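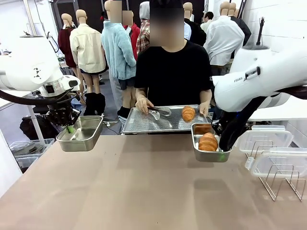
Croissants, tongs and steel containers at the two-arm station.

The present entry continues the record of the Batbridge build, a two-arm serving station assembled in a shared workshop. Earlier entries dealt with the mounting of the arms and the wiring of the grippers. This one concerns the handling of pastry, to which most of May was given.

The aim of the project remains modest. The station is to take a filled container from a person, hold it level, and set it down on the table without disturbing what is inside. Croissants were selected as the test item at an early stage. They are light, they roll, and they shed flakes at the slightest knock, so that a poor movement leaves its own evidence on the tabletop. They may also be bought fresh each morning at a reasonable price.

Both grippers now carry green pads on the fingers. The original fingers were bare, and polished steel slid out of them whenever the wrist turned. Four materials were tried before the present one was adopted. The pads are fixed with a thin adhesive sheet and must be wiped with a damp cloth at the end of every session, as butter reduces their hold considerably.

The control program is called Stilton. It is divided into short routines, each with a fixed start position, and an operator confirms every handover by pressing a key. Automatic confirmation was considered and has been postponed. The arms run at 10 percent of their rated speed whenever a person is at the table, and this limit is written into the program in such a way that it cannot be changed from the operator's screen.

A trial log has been kept from the first day. It holds 343 handovers to date, of which 76 ended in a stop. The greater part of those stops came from a gripper closing too high on the rim, where the steel curves outward and offers little to hold. The approach height was lowered by 2 millimeters in the second week, and stops of this type have since become uncommon. The remaining cases are mostly tilt warnings, and the threshold for these is probably set too strictly.

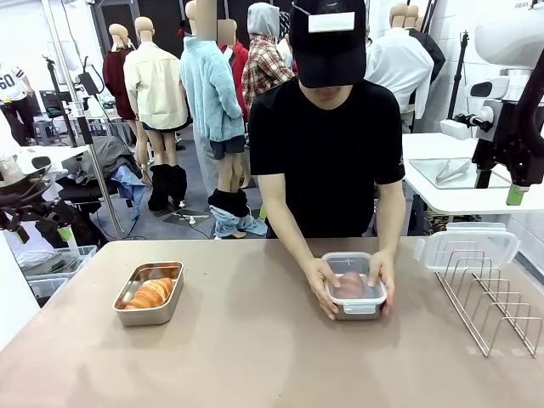
Inger Oddsson wrote in response to the previous entry that the clip-on lids ought to be treated as a separate task. In her view a latch asks for force in one direction and a steady hold in the other, and a gripper tuned for open steel trays will do neither well. She recommended a second set of finger settings, loaded by name at the start of the routine.

The recommendation has been accepted. A settings file named Lenetti has been prepared for the lidded containers, with a slower closing speed and a wider opening. For the time being, lids are to be closed by hand, and the arms will be asked only to carry. Work on the latches themselves will begin once carrying has proved dependable over a full afternoon.

The following matters are open. The wire rack shifts when a container is lowered into it at an angle, and a non-slip mat has been ordered. Tongs have not yet been attempted with either arm. The cable under the left arm requires a longer loop, as it draws tight when the elbow is fully extended.

Readers who wish to receive the Stilton routines may request them through the contact page. The pad template will be added to the downloads section when its measurements have been checked again.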